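The glass table and the remote for the lights

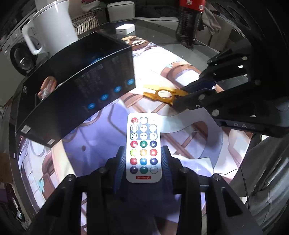

The remote on the glass table, with the print under the top.

I have been meaning to write up the small room at the back of the apartment for a while. It is where I read, sort mail, and eat more dinners than I should. Nearly everything in it came from somewhere else, and the table is the part I get asked about.

The table is round with a glass top. I bought it secondhand from a couple in Skarkham who were moving and wanted it gone before the end of January. It was sold to me as a plant stand, but it is the right height for a chair, so I use it as a side table. My sister Linnea helped me carry it up the stairs. She took the glass and I took the base, and we rested on every landing.

Glass on its own looked cold to me. I tried a cloth on top for a month. The cloth slid every time I set a cup down, and I got tired of straightening it. After that I tried a tray, but the tray took up most of the surface and the mail ended up on the floor anyway.

What I have now is a big anime-style print under the glass. It is mostly lavender, white, brown, and tan, with arched windows and curved beams and some drapery, and there is a little light blue butterfly in it that I did not notice until I had owned the thing for weeks. I got it from a seller in Hulimside who had a whole box of posters. It was rolled tightly, so I flattened it under books for several nights before it went in. I never wanted to put holes in the wall for it, and I see it more often where it is than I would if it were hanging.

A few notes if you want to do the same with a print:

Clean the underside of the glass first. I did not, and I had to take it all out again to get at one smear.

Let the glass dry completely before the paper goes near it. I left mine standing against the bookcase overnight.

Think about which way the picture should face. Mine is turned toward the chair. From the door it is upside down, and I have stopped caring.

The one real drawback is glare. When the light is strong it bounces off the glass and wipes out part of the print. Moving the table closer to the bookcase helped somewhat. I could buy non-reflective glass, but I asked for a price at Sandberg, the glass shop near the bus station, and it was more than I paid for the table and the print together.

Now the remote, which is the reason I started this post. I put color-changing lights behind the bookcase last winter. I was against them for a long time because I thought they would look like a bar. They came with a slim white remote, the kind with a red power button at the top left and a block of round colored buttons lower down. There are twelve of the colored ones in four rows. I have tried them all and I use two.

The yellow-orange one is for evenings. It is close enough to a lamp that visitors don't mention it. The pale gray one in the bottom row is what I press when I am looking for something I dropped. The rest of them I went through on the first night and have left alone since. There are two navy-looking buttons and more than one red, and on my shelf I can't tell the results apart. Maybe on a white wall you could.

Above the colors are the small white and gray buttons. The print on them is faint and tiny and I gave up on it. I learned them by pressing. I know which one makes everything dimmer and which one starts the flashing, and I keep my thumb away from the flashing.

The trouble with a remote this light is that it goes missing. In the first two months I found it in a coat pocket, between the chair and the wall, and inside a library book. I thought about sticking a strip of hook tape to the back and fixing it to the side of the bookcase. Linnea did that with hers, and it works for her, but she has to stand up to use it and at that point she could be using a switch.

So my rule is that it lives flat on the glass, in the open, and nothing goes on top of it. The white shows up well enough against the print that I can find it when the room is fairly dark. I have kept to this since the fall and have lost it only once, when I carried it into the kitchen with a plate.

The other rule is about boxes. I have a habit of keeping the box a thing came in, and the table is where they land. The big flat black one on the left side is the current one. It takes up more room than anything else on there, and the glossy side picks up every fingerprint. I keep telling myself it needs to stay until I am sure I won't be returning what was in it. It will go in the closet with the others or out to the recycling, and I should pick one this week.

I did clear the closet shelf last month to make space. Most of what was in there was packaging for things I no longer own. I found the box for a kettle that broke before I moved here, and a Stateck carton with nothing in it but another, smaller carton. I filled the hall with flattened cardboard and took it down in several trips. The shelf is half full again already.

Next on the list is the chair. The seat has gone soft on one side, and I lean toward the window without meaning to. I have a piece of foam measured and a staple gun on loan from Linnea, and she wants it back, so that will have to happen soon. After that I want to do something about the cord from the lights, which runs down the side of the bookcase and along the floor where I catch it with my foot. If you have a neat way of hiding a cord in a rental without drilling, please leave it in the comments.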